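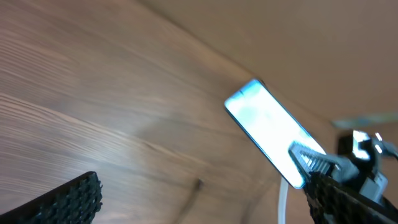

Screen Glare on Shared Desks
Project report, Interior Environments II
March 7, 2022

1. Background

Many students in the Thygesen building keep a phone propped up on the desk while they work. In a short survey we ran before the project, the most common complaint was that the screen was either too bright or too hard to read, depending on the time of day. We wanted to find out how much the desk and the wall behind it had to do with this.

2. Setup

We used one wooden table against a plain beige wall. The phone stood upright with its screen on. We chose wood because most desks on the Telau side of the building are wood, and beige because the walls there were repainted last July and are all the same color now.

Light readings were taken with a Fimau handheld meter, borrowed from the physics lab. The phone was set to full brightness for half the readings and to 50 percent for the rest. Each reading was taken twice and averaged.

3. Results

We recorded 200 readings. With the blinds open, the light at the table surface reached 1,695 lux. With the blinds closed and the ceiling light on, it was 458 lux.

At the higher level, the phone at 50 percent was hard to read from a normal sitting position. Full brightness fixed this, but the same setting was uncomfortable once the blinds were closed. Two of our four testers turned the phone away.

The wood finish mattered more than we expected. It gave back a soft sheen that shifted when the tester moved their head. A sheet of gray felt under the phone removed most of it. The wall had little effect in either condition.

4. Problems

The first phone stand slipped and we lost one afternoon of readings. We also did not control for clouds, so the open-blinds numbers vary more than the others. Four testers is a small group.

5. Next steps

We would like to repeat the test with a white laminate desk and a matte screen cover. The Pleklow reading room has both light and dark tables, and we have asked to use it for two days. The full table of readings is in Appendix A.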